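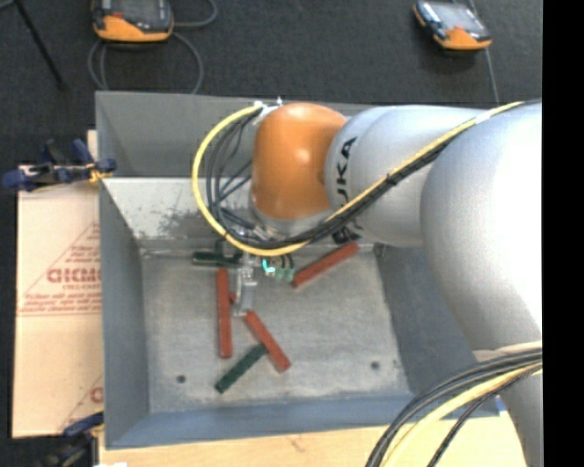

Open Hardware Licenses Should Cover the Fixtures

Posted September 30, 2025

Small companies that sell desktop milling machines like to call their products open. In most cases this means the frame drawings, the controller schematic and the firmware are published under a license that permits copying. I have built machines from such files and I have no complaint about them. My complaint concerns what is left out.

A kit machine is assembled at the factory stage with jigs. The rail spacing is set against a plate. The spindle mount is squared on a fixture and pinned. The control board is tested on a bed of spring contacts, with a script that decides pass or fail. None of this appears in the released files of any machine I have bought. The Zarnesik mill is a typical case. Its repository holds 796 files, including the artwork for the box. The rail plate is absent, and so is the board test.

The effect is easy to measure. Two people can build from the same drawings, with the same purchased rails, and end up with machines that cut differently. I squared my first one with a machinist's square and a lot of shim stock. The gantry was out by enough to turn a bored hole into a visible oval. The drawings gave a tolerance for that joint and no method of reaching it.

Edivaldo Coutinho, who designed boards for Hotetti before it was sold, has argued with me on this point for a long time. His position is that fixtures are process and the license covers the product. A buyer who wants a machine gets a machine, and a buyer who wants to make machines for sale should pay for his own tooling. He also says that fixtures are ugly, revised by hand on the shop floor, and never drawn up properly. Publishing them would take engineering hours that a company with a thin margin does not have.

I accept the second part. The tooling I have seen in small shops has pencil marks on it and holes that no longer do anything. A photograph with four dimensions written on it would still be more use than silence. The test script for a board already exists as text. It costs nothing to draw beyond the time to remove a password.

The first part I do not accept. If the published files cannot produce a working copy without knowledge held back by the seller, then the license grants a right that few people can use. The usual definitions speak of the preferred format for making changes. They should speak as well of whatever is needed to bring a part within its stated tolerance.

There is a commercial objection too. Skuvis released its alignment fixture two years ago, and Georgiou was selling a compatible gantry soon after. Charoen Suksawat, who repairs both, tells me that the Georgiou part is the better made. Skuvis would presumably rather it were not on the market. But its owners can now get a replacement gantry that fits, and the spare parts page at Skuvis has listed its own as out of stock since spring.

My proposal is limited. Any project that claims the word open should list, next to the bill of materials, each fixture used in assembly and each test applied before shipping. For each entry it should state whether the design is published. A plain "no" would be an acceptable answer. Buyers could then compare two machines on that basis before paying, and the license text itself could stay as it is until someone is willing to rewrite it.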